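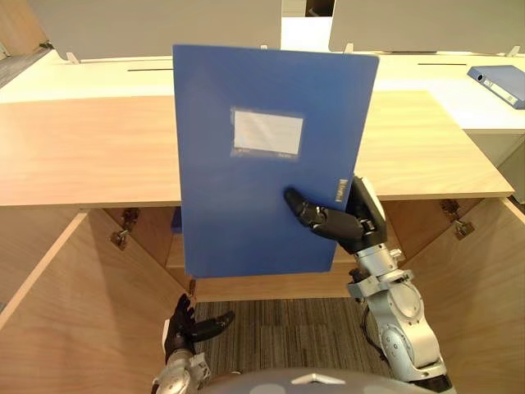

Folder held up in the right hand, desk cabinet open. View from the head camera.

Teleop demos: how long do you hold the object still before moving on?

Forum > Manipulation > Teaching and demonstrations

Posted by marl_bench
We are recording demonstrations for an office filing task. The operator wears a headset and gloves, the robot stands at a desk with a two-door cabinet underneath, and the job is to handle a blue plastic document folder with the right hand while the left stays out of the way. Picture is at the top of the post.

We have 147 episodes so far, from two operators. Operator A lifts the folder, holds it upright in front of the cabinet for a moment, then goes on to the next part. Operator B never stops. The whole thing is one motion from start to finish.

The policy trained on both sets hesitates. It gets the folder up and then hangs there, sometimes for 12 seconds, before it does anything. Trained on B only, it doesn't hang, but it clips the cabinet door with the bottom corner of the folder about one time in four.

Questions:
Should I make everybody pause, or make everybody not pause?
Do I throw out the A episodes or trim them?
Does the way the folder is gripped matter as much as I think it does?

Control loop is the stock one from the Girkutard toolkit. Wrist cameras are installed but not used in training yet.

Reply by tinsnip
Trim them. Your policy hangs because it sees the same picture and the same joint positions over and over with the label "stay here". It has no clock. Once it is in that state there is nothing to tell it to leave.

We had the same thing with a drawer task. Cut every stretch where the hand speed was near zero, kept a few frames at each end, retrained. The hang went away.

Reply by oda_k
I disagree with trimming as a first step. The pause is where the operator looks at the opening and fixes the angle of the folder. If you cut it, you keep the fix but lose the time it took, and the arm jumps. Look at your picture. The top edge is tilted, higher on the right. If that gets leveled out during the pause, then you want those frames.

Slow operators are not bad operators. Before cutting anything, plot wrist angle across the pause. If it is flat, cut. If it is moving, leave it.

Reply by tinsnip
Fair on the plot. I still say most pauses are flat. People stop because they are thinking, or because the headset is lagging and they want the video to catch up.

Reply by pevo_user_4
What grip did you tell them to use? In the picture the index finger is stretched across the front of the cover and the rest of the hand is at the right edge. That is a decent grip for a flat thing but it's hard to repeat with gloves. On our Pevo hand the index finger ends up somewhere different every time, and the policy learns an average of all of them, which holds nothing.

We wrote one grip down on paper and taped it up next to the operator's chair. Success went up more from that than from adding data.

Reply by marl_bench
No instruction on grip. A uses the finger across the front. B pinches closer to the corner. I hadn't thought of that as a difference worth logging, so it isn't logged.

Plotted the wrist angle like oda_k said. It is mixed. In a bit more than half of the A episodes it is flat. In the rest there is a slow rotation of a few degrees.

Reply by oda_k
Then cut the flat ones and keep the others. You can do it with a threshold on rotation as well as on hand speed. Speed alone will miss it, a few degrees over several seconds is very slow.

Reply by granite_lot
Different point. How much can the head camera see while the folder is up? In your image it covers a good part of the middle, and the cabinet opening is right behind it. I can make out a shelf below the folder and a bit of something blue to the left, plus the hinges and a latch, and not much else of the inside. When the folder is up there, the policy is working from memory, and most of these policies don't have any.

I would turn on the wrist cameras before touching the episodes. If your operators had only the head view while recording, they were guessing too, and that would explain the pause.

Reply by marl_bench
They had the head view only. A says that is why she stops: she tips her head to look around the folder. The neck follows the headset, so it should be in the data, but we never gave neck angle to the policy.

Reply by granite_lot
There's your problem, or a big piece of it. The operator had an input and an action that the policy never got. Add neck angle as both.

Reply by tinsnip
Agreed on the neck. Not agreed on wrist cameras before cleaning. More cameras means more to fit, and 147 episodes is thin. We didn't get anything useful out of wrist views until we had a lot more than that.

Reply by spool_and_pin
Has anyone here tried guiding the arm by hand for this kind of task? We use a Yokoyama arm with the brakes off and push it through the motion. You feel the contact when the folder touches the door, which no headset is going to give you. Our clip rate was close to zero after 28 demonstrations.

Reply by pevo_user_4
Works for an arm with a gripper. With a hand that has fingers you need one person on the arm and something else driving the fingers, and then the person is standing in the camera view. We gave up on it.

Reply by spool_and_pin
You can replay the recorded joints afterward with no one in view and record the images then. Takes twice as long, but the images are clean. You do have to put the folder back in the same spot for each replay. We use tape marks.

Reply by oda_k
Replay is fine as long as the folder doesn't slip. With a plastic one I would check every run.

Reply by marl_bench
Update. Did the following, in this order:

Cut the flat pauses, left the ones with rotation.
Added neck angle as input and action.
Picked one grip, finger across the front, and had B record 40 new episodes with it.

The long hang is gone. It still stops for a second or so with the folder up, which I can live with. Door clips are down but not gone, and all of them are now on the right door. Wrist cameras are next. I have not tried hand guiding, our arms don't have a good free mode.

Reply by granite_lot
The right hand and forearm come in from that side, so check whether it's the folder or the wrist that hits.

Reply by marl_bench
Checked the log video. Two were the folder, the others were the wrist cover. Moving the robot's base a little to the right and re-recording a small set this afternoon.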